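Planning and Budgeting for a Hand-Held Gripper Station: Frequently Asked Questions

4 min read

What does one station cost?

Our current planning figure is $3,082 for a complete station. That covers the pair of grippers, the table, the frame, the cables and one computer. It does not cover shipping, spare parts or the hours of the person doing the work.

Can we start with only the grippers?

Yes. A pair on its own is $1,091. Teams that already have a sturdy table and a suitable computer often start this way and add the frame later. Check the computer against the Budden requirements sheet before you order. An older machine is the most common cause of a delayed start.

How much floor space should we set aside?

Plan for a space 12 feet by 7 feet. The table takes up less than half of that. The rest is for the operator, the computers and a clear path behind the table. If you expect to run two stations side by side, keep them on separate power circuits.

Which tasks should we plan for first?

Pick one task and budget for that. Cloth folding is a good first choice because the materials are cheap and easy to replace. Towels from any discount store will do. Buy them in one size to begin with, and add other sizes once your operators are comfortable. 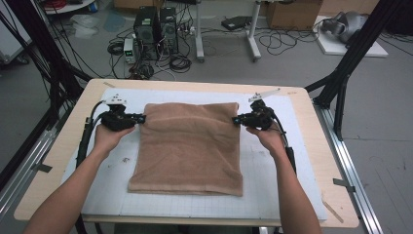

Tasks with liquids, glass or food cost more to run. They need cleaning time between attempts, and you will go through supplies faster than you expect. Put those in the second year's budget if you can.

Do we need a special work surface?

No. A flat tabletop is enough for most work. A board with printed grid lines is a low-cost extra that makes it easier to put items back in the same spot. Boards get marked with use, so treat them as a supply item and keep a spare.

What do people forget to budget for?

Cables, mostly. Order longer ones than you think you need – the run from the operator's hands to the computer is never a straight line. Tape, brackets and replacement finger pads also add up. We suggest one spare of every cable from the start.

Should we lease or buy?

The Winesberg office offers leases with a minimum term of 12 months. Leasing makes sense for a single project. If you plan to keep the station past the first term, buying is cheaper.

How long does delivery take?

Grippers ship from Durnadness within 7 working days. Frames are cut to order and take longer. Orders placed in July may be delayed by the yearly stock count.

Is training included?

One remote session is included with a full station. Gripper-only orders can add it at checkout.

Related articles
Horgan Frame Kit: Sizes and Assembly
Budden Computer Requirements Sheet
Lease Terms for Schools and Labs
Returns and Repairs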